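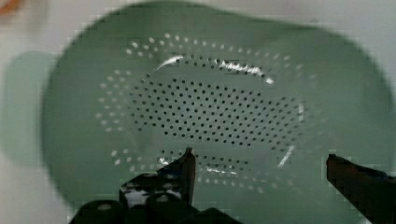 Welcome to the Stiltum Scooter Club questions page, which has grown a fair bit longer than we first planned (people keep asking good questions!). We run small-wheel scooter racing for grown-ups and teenagers, mostly 50s and 70s, with the odd longer endurance day when the weather behaves. If you're brand new, please don't be put off by the jargon. Half of us learned to clean carburettor parts at the kitchen sink, and a pale green colander like this one, with all those little round drainage holes, is the sort of thing you'll see pressed into service for rinsing off degreased nuts and washers. Just don't put it back in the cupboard for the pasta afterwards, and check that your smallest jets won't slip straight through.

Do I need my own scooter to come along?
Not for your first visit, no. Come and wander about the pits, have a cuppa and talk to whoever looks least busy. We have 2 club scooters that can be borrowed for a practice session once you've done the rider briefing. They're nothing flash, and one of them pulls a little to the left under brakes, but plenty of our regulars started on them and still speak of them fondly.

What does it cost?
Annual membership is $375, and that covers all the club practice sessions plus your voting rights at the general meeting in January. Race entries are separate, as the track hire varies from round to round. If you'd like to try it before committing, you can come to three practice sessions as a guest and then make up your mind.

What gear do I have to wear?
A full-face helmet in good nick, gloves, boots that cover the ankle, and either a one-piece suit or a jacket and pants that zip together. Back protectors are compulsory for under-eighteens and strongly encouraged for the rest of us, whose backs are frankly in worse shape. Please bring everything to scrutineering, including the gloves, even if you're sure they're fine.

Is there food at the track?
There's a barbecue at lunch on race days, with a veggie option if you let us know beforehand. Sauce and mustard are on the trestle, and you're welcome to bring a plate to share. Little ones are very welcome too, though they need to stay behind the pit fence with an adult whenever engines are running. 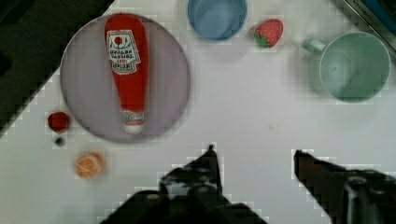 Which class would I be in?
Most newcomers go into Standard 50, where the engine stays as it left the factory apart from the exhaust. Once you've got the tuning bug there's the Rirano Cup for 70s, which is quicker and a good deal noisier. Ojārs Rebane looks after the class rules and will happily talk you through gearing and rollers for as long as you can stand in one spot.

Can I ride an older scooter?
Yes please! Anything built before 2000 can enter the Classic class, and we love seeing them. Brakes and tyres have to pass the same checks as everybody else's.

Who do I contact?
Liis Kivi handles memberships and guest bookings, and the enquiry form on our contact page goes straight to her. She usually replies in the evening, after 7 pm.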